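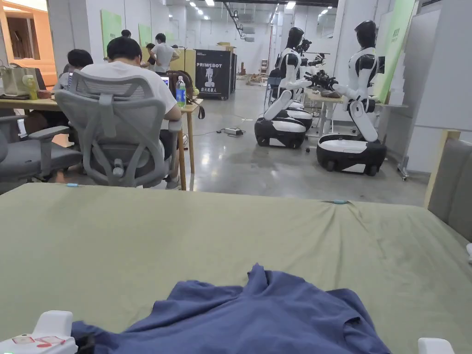 Sibel Güneş
December 31, 2025

Last evening of the year and I'm finally writing up our house rules for cloth-folding demos, because I promised the folks at Jiltby I would back in October and then, well, October went the way October goes. Settle in, this is a long one (sorry, I do go on).

Rule one is the crumple. Every run begins with the shirt in a proper heap, sleeves wherever they land. Pick it up, drop it, leave it alone! The temptation to tug one hem toward you is enormous and I have given in to it more times than I'd like my team to know.

Rule two, clip the cloth on the far edge of the table and check the clips when you sit down. Small clips are fine. If the cloth bunches near a clip, smooth it before you start, or write it in the notes if you only spot it afterward.

Rule three is jaws in view before you touch fabric. Both of them, even if one is only a tip at the bottom corner. We threw out 12 runs at Arnthorpe over this one and I still feel a little sick when I think of that afternoon.

Rule four gets the most arguments, so let me be plain about it. People at desks behind you can stay where they are, but they get asked first, every session, by name. A yes from last week doesn't carry over. It takes a minute and people are lovely about it when you ask nicely.

Rule five — power strips and cables. I'd like a clear walking path between the desks and anything on a wheeled base, and I'd like it checked by somebody who didn't lay the cables. Our Nisbet checklist has a line for it now, with room for initials.

Rule six, arms that reach over a shared workbench get one operator and one watcher. The watcher doesn't answer messages or fetch coffee, and swaps out when they get tired. The stop button is theirs, no discussion.

Then labeling. A bad fold is still a run and gets kept with its label. We have nearly 241 in the Prurngate set and the ugly ones have taught me more than the tidy ones, I'm fond of every last lumpy sleeve.

If your group does any of this differently I'd truly love to hear it, especially on the asking-people part, where I think we could still do better. I'll put the full checklist up once I've fixed the typos. Happy New Year, all of you, and thank you for reading this far!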